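Kahraman tea trays go on sale in Perthorpe

A small wooden tray first made for a café in Clemgate is to be sold to the public from May, after customers kept asking where they could buy one.

The tray comes from Kahraman, the woodworking shop run by Erhan Değirmenci behind the old bus depot in Perthorpe. It is meant for one person's tea – a glass, a spoon and something sweet – and is narrow enough to sit on the arm of a wide chair.

Mr Değirmenci made the first batch of 14 for the café two years ago. Eleven are still in daily use there, and the café's owners have agreed to put a few of the new ones on a shelf by the till.

"People would finish their tea and ask if the tray was for sale," he said. "I said no for a long time. I was busy with doors and stairs, and I thought a tray was a thing you made for your aunt."

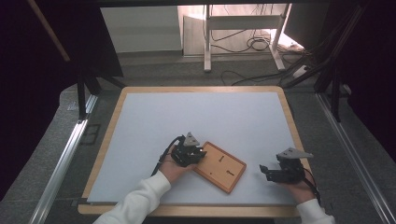

The small tray, with its raised rim and two short dark marks on the inner panel.

The shape has changed little from the first batch. Mr Değirmenci tried a version with handles but dropped it after a month, saying it took up too much room in a cupboard. The rim on the new trays has been sanded a little softer at the corners, which were the part that café staff complained of when stacking them.

Trays will be sold from the workshop and at the Kematholm spring market, where Kahraman has taken a stall for the first time. A larger size, for a pot and two cups, is planned for the autumn if the small one sells.

Each tray takes about 3 hours to make, not counting the time the oil needs to dry. Mr Değirmenci works with one part-time assistant and does not expect to take on anyone else for now. Orders for the first week will be limited to two trays per household.

Buyers are asked not to put the trays in a dishwasher or leave them to soak. A wipe with a damp cloth is enough, and any that lose their finish can be brought back to the workshop to be oiled again at no charge.

The workshop is open to callers on weekday mornings until 11. The Kematholm market opens at 9am.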